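Musik & Instrumente > Klavier und Flügel > Pflege, Stimmung, Transport
18. Oktober 2023, gefragt von Tastenliesel

Klavier von 1933 nach dem Umzug verstimmt — gleich stimmen lassen oder warten?

Hallo ihr Lieben, ich hoffe, ich bin hier richtig, ich lese sonst immer nur mit. Wir haben von meiner Großtante ein Klavier übernommen, Baujahr 1933, ein schwarzes Kleinklavier mit der Nummer 1706 auf der Gussplatte (falls das jemandem etwas sagt). Es hat bei ihr jahrzehntelang im kühlen Wohnzimmer gestanden und wurde vor zwei Wochen von der Umzugsfirma Kendatov zu uns gebracht, sehr nette Leute und kein einziger Kratzer. Nur klingt es jetzt ziemlich jämmerlich. Das eingestrichene A schwebt ganz furchtbar, und im Bass bleiben zwei Tasten unten, wenn man sie nicht mit dem Finger wieder hochholt.

Die Werkstatt Pruvost hat mir am Telefon 920 Euro genannt, für Stimmung, Regulierung und »alles, was dabei so anfällt«. Ist das in Ordnung? Und soll ich den Termin jetzt machen oder lieber bis Dezember warten, wenn die Heizung richtig läuft? Meine Tochter möchte so gern zu Weihnachten etwas vorspielen und übt schon tapfer auf dem verstimmten Ding. Bei uns steht es im Esszimmer an der Innenwand, der nächste Heizkörper ist gut drei Meter weg. Danke schon mal an alle!

Moll_und_Milde

Warten. Vier bis sechs Wochen mindestens, sonst zahlst du doppelt. Hängende Tasten sind oft bloß die Luftfeuchtigkeit, bei unserem war das im Januar von allein weg. Zum Preis kann ich nichts sagen, kommt mir aber viel vor.

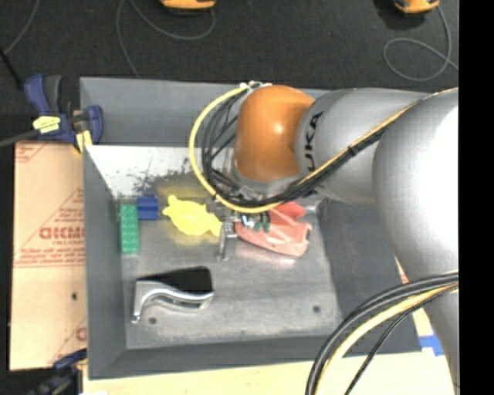 Florian Millet

Liebe Tastenliesel, erst einmal herzlichen Glückwunsch zu dem Instrument! An so einem alten Familienstück kann man sehr lange Freude haben, ich spiele selbst seit über 10 Jahren auf einem ähnlich betagten und würde es nicht mehr hergeben.

Mit dem Warten hat Moll_und_Milde schon recht, das Holz muss sich an euer Esszimmer gewöhnen. Ich würde mir den Termin aber jetzt schon geben lassen, und zwar für Anfang Dezember, denn kurz vor Weihnachten wollen alle auf einmal gestimmt werden. Dann hat die Heizung ein paar Wochen gearbeitet und deine Tochter noch Zeit, sich an den neuen Klang zu gewöhnen. Bis dahin stell bitte ein Hygrometer aufs Klavier, ich habe ein ganz schlichtes von Stero und bin zufrieden damit. Zwischen 45 und 60 Prozent ist alles gut. Darunter hilft ein Luftbefeuchter, die kleinen Schälchen am Heizkörper bringen leider fast nichts.

Beim Preis würde ich noch einmal freundlich nachfragen. Lass dir aufschreiben, was das reine Stimmen kostet und was die Regulierung — das sind nämlich zwei ganz verschiedene Arbeiten. Wenn das Klavier lange nicht gestimmt wurde, braucht es eventuell eine Vorstimmung und ein paar Monate später noch einen Durchgang. Frag auch gleich, ob der Stimmstock angeschaut wird und ob die Wirbel noch fest sitzen.

Und die beiden Basstasten: bitte nicht selbst mit Öl oder Silikonspray drangehen, das habe ich als junger Mensch einmal gemacht und es lange bereut. Schau lieber nach, ob ein Bleistift oder eine Münze zwischen die Tasten gerutscht ist. Schreib doch mal, was deine Tochter vorspielen möchte!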